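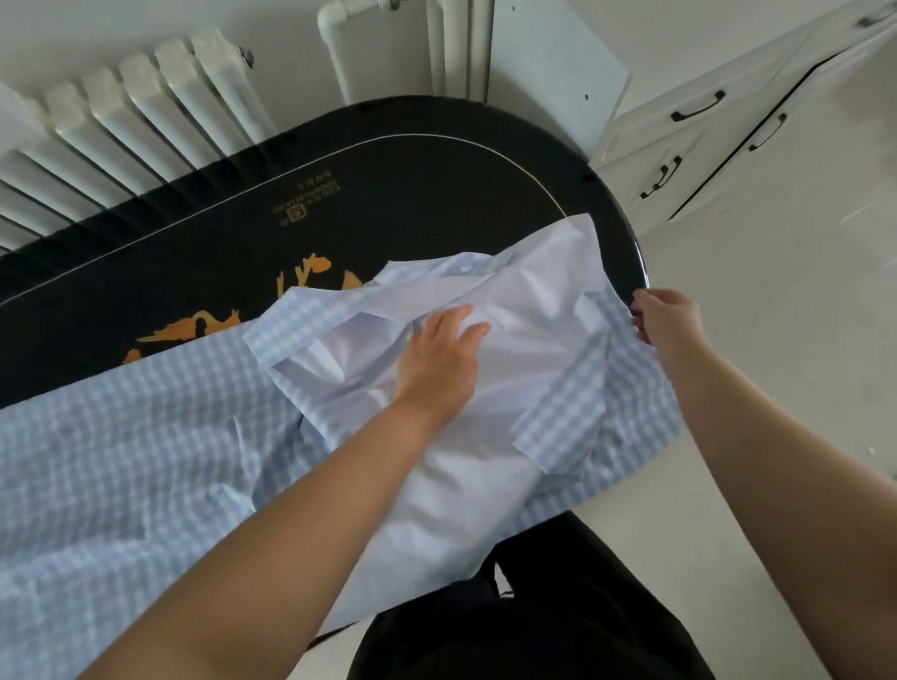 Gemechu Ambaye has folded shirts for a living for 17 years and would like you to stop using the bed.

"A bed is soft," he says. "You press down and it presses back. You want a hard table." His own preference is for something glossy, so the cloth slides when you turn it. Decoration is fine. "You're going to cover it up anyway."

He learned at Jovico, a laundry that handled 300 shirts on a slow day, and now teaches evening classes above the Lenel shoe store. The first lesson involves no folding at all. Students lay a shirt out, turn it over and smooth it with a flat palm, and many of them find this insulting.

"They came to learn the fold," he says. "I tell them the fold takes 3 seconds. Finding the sleeves, that's the work."

Gingham gets its own evening. Ambaye likes small checks for beginners – the lines show you at once where you went crooked – and dislikes them for himself, on the same grounds. He pinches the button edge with one hand, holds the body down with the other, and won't let go of either until the fabric lies flat.

His former partner, Habte, favored folding boards. They lasted 2 years together. "He has very neat drawers," Ambaye says, and asks for more coffee.

And at home? A pause. "At home there is a chair."

The next course starts in November. Bring your own shirt, preferably one you've given up on.

We use cookies to improve your visit. Accept | Settings

© 2023 Prokumport | Contact | Back to top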